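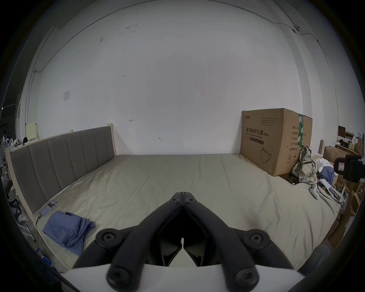 The bed against the pale wall, with the khaki sheet on.

Hi Joelle,

Second report on the film season, as promised, and a bit longer than the first one, so get a coffee. You asked for less about the popcorn machine and more about where the money is going. I'll do my best, but the popcorn machine does come up.

The big news is that the opening program is locked. We went back and forth on it for weeks (you were copied on some of those emails, sorry) and ended up with heist comedies for the first half and ghost stories for the second. Rawan wanted them mixed together so that people who hate being scared wouldn't vanish in the second half. I wanted two clean blocks because it's so much easier to put on a poster. We did a trial pair in February, one of each on the same night, and the crowd stayed for both, so Rawan gets to be smug, but the posters were already at the printer. Two blocks it is.

Attendance at the trial night was 102, in a room that seats 300. I know how that looks on paper. The last thing we ran in there before your grant drew 60, and that was with free entry, so I'm pretty happy! The back rows were empty and the sound bounces back there when they are, which Karim has been grumbling about. He's hung the heavy drapes along the rear wall and it's much better. They came out of the equipment line and we're still under on it.

Rights are where I need to be straight with you. Two of the titles on the list I sent you are gone. One is The Vekevel Job, which we'd built the whole heist block around. The distributor, Zurora, first said yes, then said the print was out on loan, then stopped answering me for most of a month. I finally got hold of a person on the phone, and she was very nice and told me it's tied up in a reissue and not going anywhere until next year. The other is the Karpenko ghost film, the one with the lighthouse. We could have it, but the fee had doubled since the quote and I didn't think you'd thank me for paying it.

So we've swapped in a caper I'd never seen until Hiba made me watch it, and I loved it. It's ninety minutes long, it has a train in it, and the safecracker is somebody's grandmother. For the ghosts we've got an old television movie that scared me silly when I was ten and still has one very good staircase. Both came in cheaper than the originals. I've left the difference sitting in the rights line for now in case something else falls through.

The program notes are behind. Ruba has drafts for all the heist films and they're terrific, funny and full of gossip, with a paragraph each on how the robbery would really go wrong. The ghost ones haven't been started. She's had exams. I've offered to write a couple myself and she's offered to rewrite them afterward, so we'll get there, but please don't expect the printed booklet before the first block opens. We'll do a folded sheet for those nights and the full booklet after.

Ticketing is moved over to Lorix and works fine, apart from the confirmation emails, which call every film an "appointment." I've asked them to fix it. A few people wrote in to ask whether they needed to fast beforehand.

The popcorn machine was repaired, broke again, and is now back at the shop. No grant money went into it either time. Karim is bringing in bags of the ready-made kind and selling them at the door, and to be fair they sold out.

What I need from you before the next report:

An okay on the two swapped titles, even just a one-line email, so I can sign the agreements.

A decision on whether your logo goes on the folded sheets or only on the booklet.

The names for your reserved seats at opening night, and whether any of them would like the aisle.

The discussion after the first ghost film still needs a host. Hiba says she'll do it if nobody better turns up, and I've told her nobody better is going to turn up, so I think that's a yes - I'll confirm once she stops laughing at me.

Receipts and the updated budget sheet are in the shared folder, under the same name as last time with a 2 on the end.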